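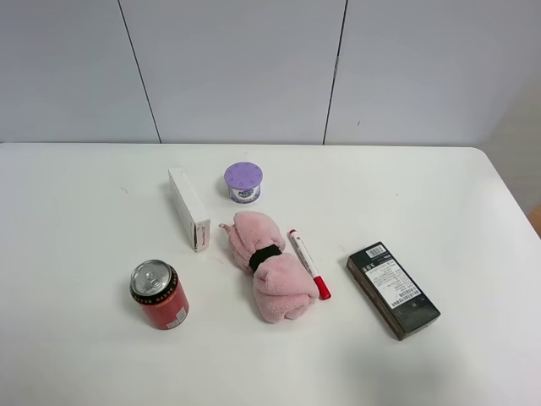 # Everyday Objects: The Small Items Gallery

The Plido Study Collection brings together ordinary household and desk items of the kind found in most homes and offices. This page, prepared in November 2023, presents a selection from the section on small goods. The full collection holds 371 entries and is open to teachers, students, and members of the public by appointment at the Irkus Building.

Items are shown on a plain white table against a pale wall. Visitors are asked to consult the printed register for dimensions and accession details.

**Containers and writing tools.** A narrow white box, a round tub with a lavender-purple lid, and a marker with a red cap. The pink item belongs with the soft goods and is listed under textiles in the register.

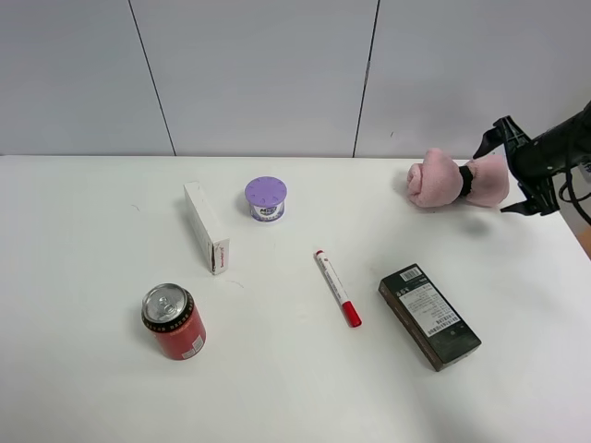 Larasati Kusuma writes that the lids deserve a heading of their own, as students in her classes often wish to compare closures and must now search the register page by page. The suggestion has been forwarded to the cataloging office, and a separate index of lids and caps is under review.

**Drinks packaging and desk supplies.** The red can is filed under metal packaging, while the power adapter falls under electrical accessories. Both categories were revised in July, and earlier shelf numbers no longer apply.
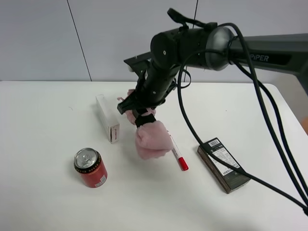 *Red can, white box, marker, and power adapter. Small Items, Table 2.*

Requests for reproductions should be addressed to the Plido Study Collection, Irkus Building, Room 24. Please allow ten working days for a reply.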